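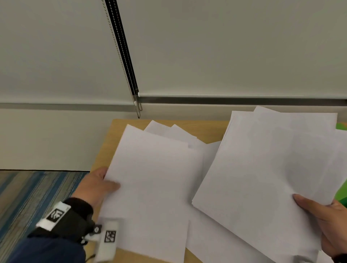

4.3 Handgelenkmarker anlegen und Aufnahme prüfen (Aufgabe »Papier sortieren«)

Dieser Abschnitt gilt für die Kopfkamera mit Markerbändern. Wer nur mit der Kopfkamera arbeitet, liest bei 4.5 weiter.

Vorweg eine Einschränkung. Das Derkach-Verfahren schätzt die Lage der Hand aus quadratischen Markern am Handgelenk. Im Bericht von Tkachuk und Rezende steht, die so gewonnenen Bahnen ließen sich »direkt« auf einen Zweiarmroboter übertragen. Belegt ist das für starre Gegenstände. Für Papier haben wir 386 Durchgänge nachgerechnet und halten das Wort »direkt« für verfrüht. Die Anleitung beschreibt deshalb, wie man brauchbare Daten aufnimmt. Ob ein Regler daraus etwas lernt, ist eine andere Frage.

Vorbereitung

1. Rollo herunterlassen. Gegenlicht vom Fenster kostet mehr Markererkennungen als jede andere Störung, die wir gemessen haben.
2. Unbedrucktes weißes Papier bereitlegen, höchstens 300 Blatt je Durchgang.
3. Schwarzes Band um das Handgelenk legen, über dem Ärmelbündchen schließen. Ein Marker zeigt nach oben, der zweite hängt an der Unterseite.
4. Den Clip des hängenden Markers auf festen Sitz prüfen.

Achtung: Der hängende Marker pendelt. Er hilft, wenn der obere verdeckt ist, liefert aber keine verlässliche Orientierung. In der Konfiguration ist er ab Werk gleich gewichtet wie der obere. Das ist nach unserer Auffassung ein Fehler. Gewicht von Hand herabsetzen (siehe 6.2).

Aufnahme

5. Aufnahme starten, beide Hände kurz ruhig über den Tisch halten.
6. Je einen Teil des Papiers mit der linken und der rechten Hand greifen, Daumen oben, Finger darunter.
7. Stapel in normalem Tempo bewegen. Nicht für die Kamera langsamer werden, auch wenn die Auswertung dadurch hübscher aussieht.
8. Einzelne Blätter, die auf dem Tisch liegen bleiben, erst am Ende des Durchgangs aufnehmen.

Hinweis: Bei schneller Handbewegung verwischt das Bild, und der Marker fällt für einige Bilder aus. Die Software interpoliert solche Lücken stillschweigend. In der Ergebnisdatei sehen sie aus wie Messwerte.

Prüfung

9. Die Spalte »valid« öffnen und die Lücken zählen. Nicht auf die grüne Anzeige im Programm verlassen, sie meldet nur, dass die Datei geschrieben wurde.
10. Durchgänge mit mehr als 100 interpolierten Bildern verwerfen.
11. Verworfene Durchgänge in der Liste stehen lassen und als verworfen kennzeichnen.

Zu den Fingern: Das Handgelenk sagt nichts darüber, wie viele Blätter zwischen Daumen und Fingern liegen oder ob der Stapel auffächert. Frau Mendoza schlägt vor, die Griffkraft aus der Krümmung des Papiers zu schätzen. Bei weißem Papier ohne Druck findet die Bildauswertung dafür kaum Anhaltspunkte, und eine Vergleichsmessung mit Kraftsensor fehlt bisher. Das Feld »grip_est« bitte leer lassen.

Stand der Konfigurationsdatei: 15. Dezember 2018. Ältere Fassungen verwechseln links und rechts, wenn sich die Hände kreuzen.

Weiter mit 4.4, Zeitabgleich der Kameras.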